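We use cookies to remember your settings and to see which pages are read. Accept all | Manage

Skallwood Evening Classes
Running a Home, Unit 2: Clearing a Table
Course handout. Tutor: Canan Altıntaş
Reading time: 4 minutes

What this session covers

Last time we dealt with drawers. This unit is on flat surfaces, and mostly on the table, which in many homes is where everything gets put down on the way in. Shopping, post, medicine, half-used packets and things meant for another room all end up in one heap. The method below works for a table of any size. It also works for a worktop, with small changes given at the end.

Bring your notes from Unit 1, as we use the same four groups.

1. Before you start

Have ready a bin bag, a recycling box, a tray and a damp cloth. Put the tray on a chair next to you, not on the table. If the table has a cloth on it, leave the cloth where it is until everything else is off. Pulling a cloth out from under things saves no time and breaks plates.

Set aside 11 minutes for a small round table. Hüsnü Ağca, who taught this unit before me, used to allow double that, and people spent the extra time reading labels.

2. Light rubbish first

Start with what weighs nothing: empty wrappers, thin plastic bags, torn film. These take up the most room and hide what is under them. Pick up each bag by the middle and feel it before you throw it away. A crumpled bag often has something small at the bottom, such as a receipt, a spare button or a sachet.

Bags that are clean and whole can be kept. Flatten them, fold them in three lengthways and put them in the bag drawer from Unit 1. Bags that are torn or sticky go in the bin. Check what your council takes before putting soft plastic in the recycling. In Skambridge it goes to the collection point and not in the kerbside box.

If a bag is wrapped round something, take the thing out and stand it on the tray. Bottles left in bags get forgotten. A bottle lying on its side should be stood up straight away, with the cap checked.

3. Sort into four groups

Eat or drink. Sealed packets, boxes of biscuits, tea, sweets. Open packets are clipped and go to the front of the cupboard. Sealed ones go behind.

Use on the body. Creams, plasters, tissues, heat packs. Keep these away from food. Heat pack pouches cause more mix-ups than anything else in this group, as many are bright foil and look like snack packets from a distance. Read the front. The temperature and the number of hours are usually printed large. Store the pouch flat and dry, and don't open the inner packs until you need them.

Use in the house. Batteries, tape, cloths, bulbs.

Belongs to somebody. Post, keys, anything with a name on it. This goes in one pile by the door. Do not sort another person's pile for them.

Labels in a language you can't read are common in shared houses. Don't guess from the picture on the front. Ask whoever bought it, or put it on the tray with a note.

4. Boxes and plates

Lift boxes off plates before moving either. Students often pick up the plate with the box still on it and the box slides off. Open every box. If it is empty, flatten it. If it is less than half full and the contents are individually wrapped, move them to a tin and flatten the box anyway. Plates go to the sink even if they look clean.

Loose tags go in the bin once you are sure you are keeping the item. If you might return it, put the tag and the receipt together in an envelope.

5. The cloth

Shake it outside, look for marks and wash it if there are any. A printed cloth hides crumbs and small packets well, so run your hand flat over the whole of it before you gather it up. Wipe the table underneath and let it dry before the cloth goes back on.

6. For worktops

Follow the same order, but work from the sink outwards and keep the tray on the floor.

Homework

Clear one table at home by this method. Write down what was in each group and how long it took. Bring the sheet to the May session.

Recent handouts
Unit 1: Drawers and What to Keep in Them
Storing Tins, Jars and Packets
Washing Printed Tablecloths
Shared Kitchens: Whose Shelf Is It? 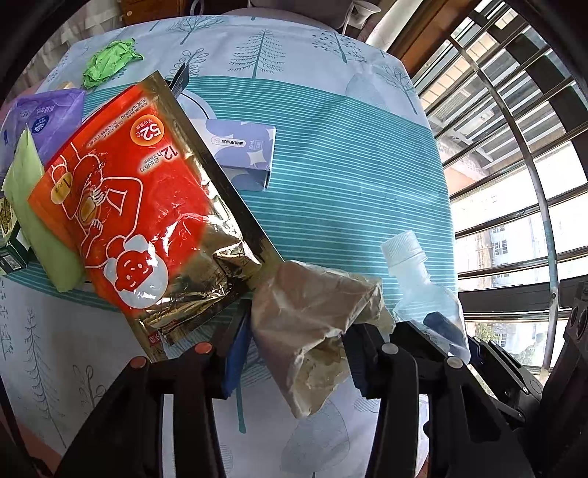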